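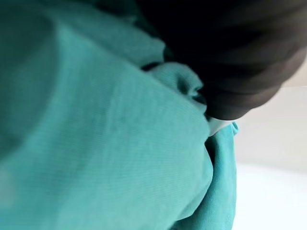 How do I fold thick teal fabric so it stays folded?

Posted by Lina Sfeir

I bought a length of teal cloth from Jurwood, tightly woven, with faint lines running through it. The plan was a bench cover. The reality is that I fold it, put it on the shelf, and by morning it has puffed up along the fold into one fat roll and slid onto the towels.

It's 52 inches wide. I've tried halves and quarters. I've tried putting a dictionary on it, and now I have a crooked pile with a dictionary on top. Ironing every fold seems like a lot of attention for something that lives in a closet. Is there a better way, or do I just let it win?

Mỹ Thân
Stop folding it in half. Each time you do that you double the thickness at the bend, and heavy cloth pushes back. Fold it in thirds lengthwise, smooth the air out with your forearm, then roll it from one short end. Keep the roll loose. Mine sit on their sides in a Wundeck crate and haven't escaped since February.

If you need it flat for the shelf, do the thirds, then bring both ends in to meet in the middle and close it like a book. Leave a finger's width at the middle so the last fold has somewhere to go. Put the closed edge facing out, or you'll be looking at floppy layers every time you want a towel.

Also, those faint lines are useful. If they run at an angle to your fold, check that you're folding parallel to the edge of the cloth and not following the lines. I followed the lines once and made a very large napkin.

goka_closet_59
just hang it over a pants hanger. done. 20 seconds

Aguiar
I'd sew the bench cover. Then it's on the bench and you don't have to fold it. I say this as the owner of a curtain project old enough to have its own shelf.

Lina Sfeir
The thirds worked, thank you. The pants hanger lasted until lunch. Aguiar, I'm ignoring you for personal reasons.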